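Subject: Re: [benchwork] Cleaning oiled and lacquered tops between sessions

> We have two light wooden tops at Zetville, one oiled and one lacquered,
> and both are going grey near the front edge. At present we wipe them
> with whatever is in the cupboard. Is there any point in separate
> products, and does it matter which cloth? Also, what do people do
> about the gap where a top meets a metal rail? Ours collects
> everything.

Taking these in order.

The grey is most likely a film of old cleaner and hand grease. Before buying anything, take a patch near a back corner, wipe it with a cloth wrung out in plain warm water, dry it, and repeat until the second cloth comes away clean. On the lacquered top that may be all it needs. On the oiled one the patch will probably look dull afterwards, and you will have to re-oil it. If the grain is still grey when the surface is dry, the finish has gone and the top needs sanding. We went over ours at 80 grit once and regretted it; the scratches took longer to get out than the stain.

Separate products: no. One all-purpose cleaner, diluted as the label says for the surface, does both. Spray the cloth, not the wood. Droplets left standing on oil leave rings, and on lacquer they find any chip and get under it. 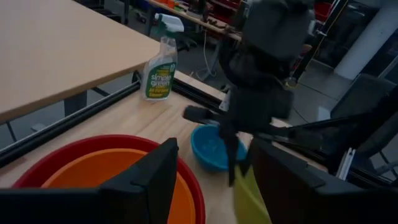
Cloths matter more than the liquid. We bought a pack of 40 from Briken in a pale colour so that dirt shows, and they have lasted well. Wash them without softener, which leaves a film of its own. Fold into quarters, use each face once, then change. The Doležal ones are thicker but shed lint for the first 2 or 3 washes, and the lint ends up in the rail gap.

On bowls: plastic ones are fine on either finish if the base is dry. Lift them before wiping, and wipe the underside as well. Most of the round marks we get come from a bowl put back on a damp patch. Nested bowls should be separated to dry, as water sits between them for hours.

For the rail gap, a dry brush first, always. Once crumbs are wet they set like filler. After that, a thin cloth over a plastic scraper, drawn along in one direction towards the open end. Where the rail is screwed down, slacken it once a year and clean behind it. Bruver sell a soft strip for closing the gap, but we took ours out again — it held moisture against the end grain and the edge began to lift.

I have no experience with waxed tops, so cannot say whether any of the above applies to them.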